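3/26/13 - Laundry room, loading and sorting notes

Continuing from the previous page. Load weights first, then the basket.

The scale on the shelf had drifted again, so I re-zeroed it with the empty basket on the platform and checked it against the Eldale reference weight. Reading came back within 8 g, good enough for this. Dry load as sorted: 1,775 g, basket excluded. That puts it well under the half-drum line we agreed on for the mixed color runs.

Sort was done on the floor side, reds and darks together. I know the sheet says to separate them. The point of this set is dye transfer at low temperature, so they go in as one load with a strip of white cotton witness cloth pinned inside a mesh bag. Witness cloth is from the Turorholm roll, cut this morning, edges not overlocked. Expect some fraying, ignore it when scoring. 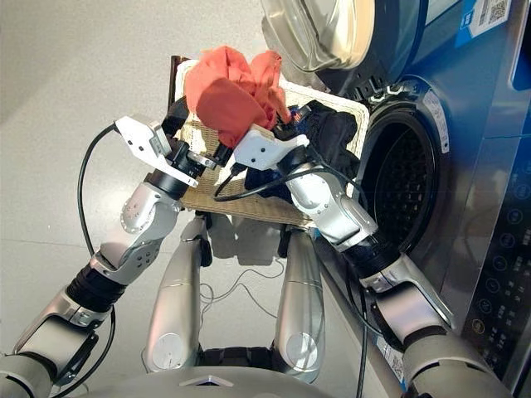
Eldale Textile Care Group, Wash Room 2

Basket position matters more than I had written down before. If it is set down square to the washer there is a gap between the rim and the door opening, and small items go into the gap. Lifted and tilted with the open top toward the machine, the pile moves toward the low corner and can be fed in from there. The red piece was on top of the pile and the black clothing lay lower, next to the opening. For the dye runs I want the red in the middle of the drum, so:

1. Darks in first, about half of them.
2. Red piece, shaken out once, no folding.
3. Mesh bag with witness cloth.
4. Rest of the darks.
5. Check the door seal all the way around before closing. Run a finger under the fold at the bottom.

Item 5 is there on account of the June run, when a sock spent the whole cycle in the seal and we lost the comparison.

Program is cold, cotton, low spin. Detergent is the Ditano liquid, 57 ml, measured with the syringe. The cap markings are not to be trusted; I filled the cap to the line several times and no two fills matched. No softener. Drawer rinsed and wiped before dosing - there was a film left in the middle compartment.

Basket itself: still the woven one. The weave is tight enough that buttons do not go through, and it is light. Two complaints. It picks up lint along the ridges of the inside wall, and that lint is a contamination path between loads. Also any loose thread on a raw edge will catch on the weave when the garment is dragged up the side. Lift straight up, then across. Vacuum the inside with the brush head between loads and log it.

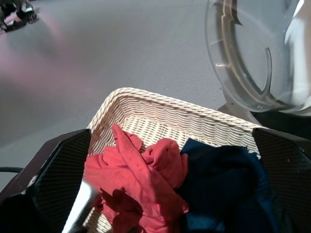
Levchenko wrote in the margin of the last sheet that the lint should be collected on tape and kept instead of vacuumed, so that we can look at fiber color if a witness cloth comes out stained and the load cannot explain it. One strip per load, taken from the same side of the basket each time, stuck to the back of the load sheet.

Agreed, will do it from the next load on. Tape first, then vacuum. Clear tape, roughly 100 mm, pressed down along one ridge and lifted once. Label with load number only. I have added a line for it on the sheet.

Open points:

Red piece needs a proper ID. It has been called "the red," "coral" and "the orange one" on three different sheets. Use R-1 from here on and correct the old ones in pencil.

The dark items are logged as one group. Under the ceiling light I can't separate black from navy with any confidence, and they may not bleed alike. Take them to the window, split them, weigh each group. If the groups are very unequal, rewrite the load order above.

Door glass: wipe the inside after each run. Residue on the curved part dries hard and then takes a wet cloth and some patience.

Water hardness strip not done. Strips are out of date, new ones on order.

Next load uses the same weight, same program, half the detergent. Change nothing else.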